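Vusby Two-Handed Gripper Kit, reviewed after 30 days in a kitchen
Posted July 8, 2022

Every January for as long as I can remember, somebody has told me this will be the year a machine unloads my dishwasher. I have kept my hopes modest. When the Vusby kit came up for review I asked it for one thing, which was to put fruit on a plate and take it off again.

What you get is a pair of handheld grippers, a charger, a carrying case with foam that smells like a new shower curtain, and a login for Trisulow, the software that turns your movements into something an arm can repeat. The arm is sold separately. Read that sentence twice before you order, as I did not. Mine came on loan from Jianhua Liao at Ondalton, who also drove over to bolt it down and stayed for soup.

Setup took an evening. The manual is good on charging and vague on everything else. You squeeze, the fingers close, you do your chore, and you do it again until you have lost all affection for the chore. Trisulow wanted 900 repetitions before it would let me press the button marked Try It.

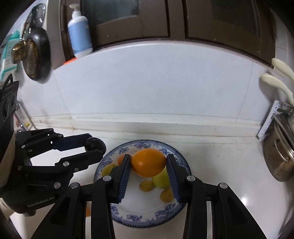
Fruit is a fair test, I think. It rolls, it bruises, and it comes in sizes that the people who design grippers did not choose. Oranges are the easy case. They have some grip to them and they forgive a hard squeeze. Plums are where you learn manners. In my first week I pinched one a little too firmly and spent the rest of the afternoon cleaning a hinge with a toothbrush.

With me doing the squeezing, the kit is very good. The fingers close evenly, the trigger has a nice light pull, and my wrists only began complaining after half an hour. My neighbor Konrad Stöckli, who repairs clocks and distrusts everything, used it to move an egg and went home quiet.

Then the arm took over, and we slowed down. It put away a lemon in the time it takes me to put away the groceries. It was careful, I'll give it that. It would hover over an apple like a man choosing a tie, come down, miss, go back up and reconsider. Move the plate a hand's width and it had to think about its whole life. The older Schwaiger unit I tried last year was faster, but it treated pears as an enemy.

So can it do a chore yet? It can do one, on a good day, if you set the chore up for it first and stand nearby. My sister's kids can manage the same and they want less electricity.

The pair costs 3,034 dollars with the case. If you run a lab or a small shop and have a dull job to teach, that's a reasonable price for solid hardware. If you want your counter cleared, buy a bigger bowl.

Good: light trigger, even grip, batteries that last.
Bad: the manual, the foam, the arm you don't have.
Score for people with an arm already: worth it. For everybody else, check back in January.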